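Maeve Corrigan Returns With "Wovstead," A Six-Song Set Of Slow Folk And Fiddle Tunes

Singer and fiddle player Maeve Corrigan releases her second EP, "Wovstead," in March on Werkurura Records. The 28-minute set has 6 songs, all written by Corrigan and produced by Ó Flaithearta. 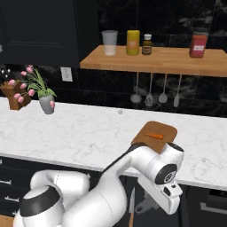 Wooden cutting board on a marble countertop.

Corrigan sang lead and harmony parts and played fiddle on every track. The first single, "Trasura," goes to radio on Thursday.

"I wanted the songs short and the words easy to hear," Corrigan said. "We kept most of the first takes." 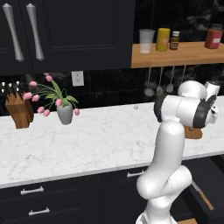
Kitchen with white marble counter and hanging utensils.

The label is pressing 2,000 copies on vinyl and 3,000 on CD. Both formats include a lyric booklet. Tour dates will be announced after the release. Review copies and interviews are available from the Werkurura press office.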